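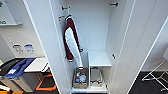 挂衣服这件事，机器还没学完

一件栗红色衣身、白色袖子的棒球式夹克挂在白色衣柜里，下面左边一格放着藤编样子的篮子，里面塞满瓶子和零碎东西，右边一格立着一个细金属丝架。在Zudon的整理车间，员工每天面对的就是这类柜子。

Zudon做的是服装租赁和寄存。客人退回来的衣服要检查、清洁、熨平，再挂进柜子，等下一次出库。这门生意的利润很薄，人工一直是最大的一笔开支。去年公司决定把挂衣和取衣两道工序交给机器人，设备由Hakorel提供，调度软件叫Nindolora。

第一批机器人是2月进的车间，一共2台。当时的说法是，夏天之前它们就能独立值夜班。现在夜班仍然要留人。

难处在衣服本身。纸箱有固定的尺寸，衣服没有。同一件夹克，今天领口朝左，明天一只袖子搭到前襟上，机器就得重新判断衣架在哪里、肩线在哪里。衬衫学得最快，带帽子的外套最慢。袖子和衣身颜色不同的衣服一度很麻烦，软件会把它们认成两件，在系统里多出一件不存在的库存，盘点时要人工销掉。

柜门也算一道题。早先的程序要求两扇门都开到底，开不到位机器就停在原地等人。后来改了几版，门半开也能继续，只是速度要降下来。员工养成了走过时顺手把门推开的习惯，这个动作没有写进任何操作规程。

车间里变化最大的是工种。以前这里的岗位只有两种，熨衣工和挂衣工，按件计酬，手快的人挣得多。现在挂衣工改叫“操作员”，工资改成固定月薪，另加一小笔技能补贴。他们的工作包括给机器示范动作，处理报警，检查机器挂好的衣服，把滑落一边肩膀的重新挂正。

一名做过多年挂衣工的员工说，身体确实轻松了，过去一天下来胳膊抬不起来，现在不会。但她不太喜欢示范这项工作。同一件衣服要反复挂上、取下，动作还不能太快，快了数据不能用。“我干了这么久，都是要快。现在要我慢。”

按Zudon的标准，一种新款式上架之前，需要录满300次示范。款式差别大的，要录到1,000次。换季的时候，示范任务会挤占正常出货的时间，班组长得把两张排班表叠在一起看。公司试过把示范集中到周一做，效果不好，周一本来就是退货最多的一天。

收入的账各人算法不同。手慢的人觉得固定工资稳当，手快的人少挣了。车间原有79名员工，公司承诺设备上线的第一年不裁员，到目前为止这一条守住了，不过离职的岗位没有再补。有几个手快的挂衣工去了Kapoor，那是同城的一家洗衣厂，仍旧按件算钱。

管理层谈起这套设备时，口气比刚签合同那会儿谨慎。运营部门的负责人说，机器每小时挂的件数到现在也比不上一个熟练工，好处是后半夜的速度和傍晚一样。公司原本打算年底前再添设备，眼下先把报警次数降下来。每次报警都要有人走过去看，走一趟的时间在采购时没有算进成本。

员工提的意见大多很具体。提示音太尖，希望能换；机器取衣时占着过道，推车过不去；报警屏幕上只有代码，要翻手册才知道什么意思。前两条已经改了，代码那一条Hakorel答复说要等下一版软件。在这之前，操作员自己整理了一张对照表，哪个代码是衣架没抓稳，哪个是柜门挡住了，都用大白话写着。表已经改过好几轮，新来的人上岗第一天先领一份。

熨衣这边暂时没有变化。公司评估过自动熨烫设备，占地太大，车间放不下。熨衣工照旧按件计酬，也有人去报名学操作员的课，课排在下班以后，不算加班。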